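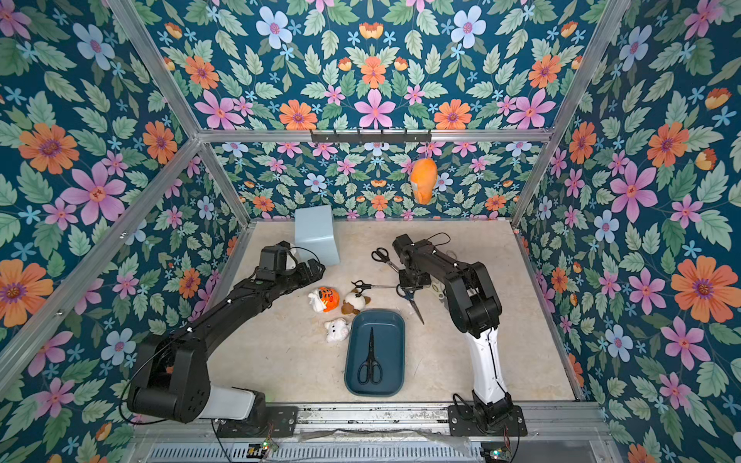
Quick one tonight because I've got an early start and the dishes are still in the sink.

So the hallway. Finally stripped. If you've been reading since September you'll know I said it would take a weekend. Ha. Three weeks of evenings and one whole Tuesday off work with a steamer that kept tripping the power.

Under the cream paper was a green stripe. Under the green stripe, brown. Under the brown, one little patch behind the meter box of the loveliest old flowery stuff, orange and mustard, all faded. I kept a piece about the size of my hand. It's in the kitchen drawer with the batteries and the takeaway menus. No idea what I'm going to do with it.

Anyway it got me onto florals. I was dead set on plain white. Bought the paint and everything. Now the paint is going back, or going in the laundry, and I've spent every lunch break looking at wallpaper samples instead of eating properly.

Ese came over to look at the samples and went straight for the biggest, loudest one, colour everywhere. Her thing is that a hallway is where you can go mad, you're only in it for ten seconds at a time. Fair point. Trí thinks I'll hate it by winter. Also a fair point. He lived with a jungle print in his old flat in Durnunthorpe and said he started to dream about leaves.

Prices, for those who asked. The one I like is $57 a roll and the hall needs more than you'd think because of the pattern repeat. Nobody at the shop mentioned pattern repeat until I was at the till. With a big flower you lose a fair bit off the top of every drop just getting things to line up, and my ceilings are high. Worked out to $332 with paste and a proper brush. There was a cheaper one for $50 a roll but the blue was a bit hospital.

Other stuff I've learned, in no order:

Size the plaster first. I didn't in the bedroom and it's peeling at the skirting now.

Old walls are not straight. Mine lean in at the top. Use a plumb line, not the door frame, the door frame is lying to you.

Dark backgrounds show every gap. If the joins open up as it dries you get a white line right down the wall. Chiamaka's trick is to run a bit of matching chalk down the edge of each length before it goes up. Haven't tried it yet but her dining room looks great so I'm beleiving her.

Check the batch numbers on all the rolls. Every single one. Jacinto didnt, and he has one panel beside his stairs that's a shade off, and now it's the only thing I look at when I'm there. Sorry mate.

Still to do: fill the holes round the old light switch, sand, size, wait. Then hang the thing. I've borrowed a pasting table and the good ladder, both due back when I'm finished, so that's some motivation at least.

Haven't ordered yet. Samples are still taped up by the front door and I change my favourite depending on whether the light's on. Blue one's ahead as of tonight.

Right, dishes.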